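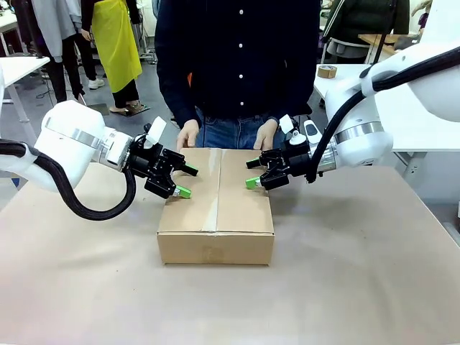
Starnau Players: Wardrobe Department
Kit reviews

Cokari Saludo hand steamer
Posted August 9, 2024

The old steamer gave out in May, halfway through getting the costumes ready for the summer show. We replaced it with the Cokari Saludo, which cost £34 including delivery. It has now been through one full production and a good part of the store, which stands at 302 costumes, so this is a fair time to write it up.

The Saludo is a plain upright hand steamer with a removable tank, a trigger and a lock for the trigger. The tank holds 200 ml. It weighs 600 g empty, and you do notice the difference once it is filled. A long dress usually needs a change of arm.

It heats up quickly enough to be useful in a dressing room. Wait for the light to go steady before you press the trigger, or the first puff will spit water. On cotton this doesn't matter. On the satin waistcoats it left spots, and two of them had to be gone over again from the inside.

Cotton shirts came out well, apart from collars and cuffs, which still need an iron. Wool coats were the best of the lot. The creases from the rail dropped out and the stale smell went with them. Polyester took two passes.

Corduroy and velvet should never be pressed flat, so a steamer is the right tool for both. Turn the garment inside out, hold the head a little away from the cloth and brush the pile while it is still damp. Leave it on a hanger until fully dry. Steam around the buttons with care, as some plastics go cloudy.

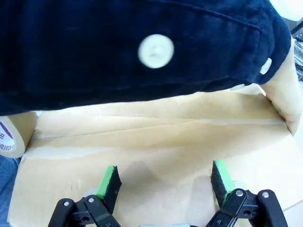 Navy corduroy with white buttons.

The brush that clips to the front is poor. It came off several times and we now use an ordinary clothes brush. The cable is a decent length but stiff, and it tends to pull the steamer over when you put it down. The tank seal has held up with no leaks so far. We use filtered water and empty the tank after each session.

We also borrowed a Clendusus floor steamer for a weekend to compare. It is faster and the water lasts far longer, and anyone doing a big chorus would be better off with one. It also takes up half the wardrobe room and is no use in a van.

Costumes going into store after steaming must be cool and completely dry before they are folded. Line the carton with tissue and put heavy items at the bottom.

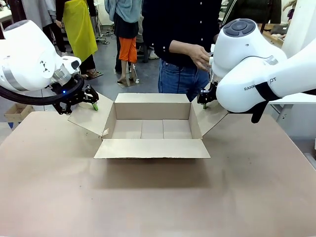 Cardboard carton with the flaps open.

Good points: price, weight, works well on wool and corduroy.
Bad points: small tank, loose brush, spits if rushed.

Four out of five. The Saludo is kept on the shelf by the sewing machines. Please sign it out in the book and return it with the tank empty.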